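From: Cillard Simulation Software Office
To: skolik-users mailing list
Date: 30th July
Subject: Re: [skolik-users] Object placement and reset behavior in the kitchen tasks

Dear subscribers,

This message answers the questions raised on the list after the last release of the Skolik planning package, and sets out what will change in the next one. The message that began the discussion is quoted in part, with our answers placed between its paragraphs.

> We upgraded our evaluation setup in April and have been running the
> kitchen tasks with the Galtis motion planner ever since. On the whole
> the upgrade went well. The trouble is with resets. When we replay a
> stored episode, the small object does not always come back to the same
> place on the counter, although the seed is the same. The cabinet door
> and the arm return to their stored values every time.

The behavior described is a fault in Skolik and will be corrected. The reset routine restores articulated bodies (the arm, cabinet doors and drawers) from the stored joint values. Free bodies are handled in a second pass, which writes the stored pose and then lets the physics run for 20 steps so that objects can settle. In the present release the contact cache from the previous episode is not cleared before this second pass. An object may therefore receive a small push from a contact that no longer exists. Light objects are the most affected.

Subscribers who cannot wait for the release may set reset.clear_contacts to true in the task file. The option has been present for some time but was left out of the manual. It makes each reset slower, and sites that run large batches should allow for this.

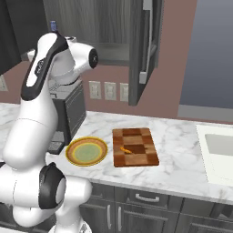
In the task family under discussion, the start pose of the small object is drawn from one of two regions, the plate or the cutting board. The region is chosen first, and the pose within it second. Both draws use the same random stream. A site that adds a region to its own task file will shift every later draw in that stream, so that a seed recorded before the change will no longer give the same layout after it. This has been reported to us as a second reset fault. It is the intended behavior of the sampler, but we accept that the manual does not warn of it. From the next release each sampling step will have its own named stream, and the addition of a region will leave the others as they were.

> Second, the planner reports a collision between the wrist and the open
> cabinet door in poses where the viewer shows clear space between them.
> We have had to throw out a fair number of otherwise good starts. Is the
> collision model of the door larger than the door itself?

It is. Skolik passes the planner a simplified shape for each moving part of the kitchen. For cabinet doors this shape is a box, and the box was made large enough to contain the handle over the full width of the door. The effect is a slab of blocked space in front of the whole panel, where only the narrow strip near the handle should be blocked.

We reviewed 1362 start poses taken from the runs of our own test group. Of these, 970 were accepted by the planner with the present door shape. The rejected poses were checked a second time against the full mesh, and we found that many were free of contact. The exact share depends on the safety margin chosen, and we would prefer to publish it together with the new shapes, when other sites can repeat the check.

In the next release the door and its handle will be two separate shapes. The planner margin will also be set per body instead of once for the whole kitchen. Sites that lowered the global margin in order to work around the door problem are asked to restore it before upgrading, as the lower value would otherwise be applied to the counter and the upper cabinets as well.

> Last, is there any plan to support a second camera view in the replay
> tool? At present we render each episode twice and line the two up by
> hand.

A second view is planned. The replay tool will accept a list of views in one call and will write the same step index into the header of each output. Rendering will be done from a single simulation state, and the outputs will not need to be aligned afterward. The work is complete on our side except for the case in which the two views have different frame rates. That case will be refused with an error in the next release. 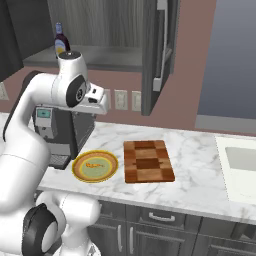 Âu asked by separate message whether the named streams would make it impossible to replay episodes stored under the present release, and noted that a large body of stored results would lose its value if so. Âu also asked whether the version of the sampler could be written into the episode file, so that a mismatch would stop the replay at the start and not be found later by comparing layouts.

To the first point, stored episodes will remain usable. The replay tool reads the recorded start poses directly and does not call the sampler unless the poses are missing. Episodes stored in the short format, which keeps only the seed, are a different matter. For those, the present sampler will be kept in the package under the option sampler.legacy for two further releases. We advise any site that holds short-format files to convert them with the export command during that period.

To the second point, we agree. The sampler version will be added to the file header. A file without this field will be treated as having been made with the present sampler, and a warning will be printed.

The following changes are therefore confirmed for the next release:

Contact cache cleared by default at reset
Separate random stream for each sampling step
Separate collision shapes for cabinet doors and handles
Planner margin set per body
Several views in one replay call
Sampler version in the episode header

A test build will be placed in the usual directory for subscribers who wish to try it. It should not be used for results that are meant to be compared with earlier ones. Comments on the test build will be accepted for 7 days after it is posted, and should be sent to this list under a new subject line. When reporting a planner rejection, please attach the task file, the stored joint values of the arm and doors, and the full planner log. A screen capture of the viewer is welcome but cannot take the place of the log, as the viewer draws the full mesh and not the shapes that the planner uses.

Reports concerning the Galtis planner itself should continue to go to its own tracker. Where it is unclear on which side a fault lies, please write here first.

Simulation Software Office
Cillard

_______________________________________________
skolik-users mailing list
To leave the list, send a message with the word "unsubscribe" in the subject line to the list request address.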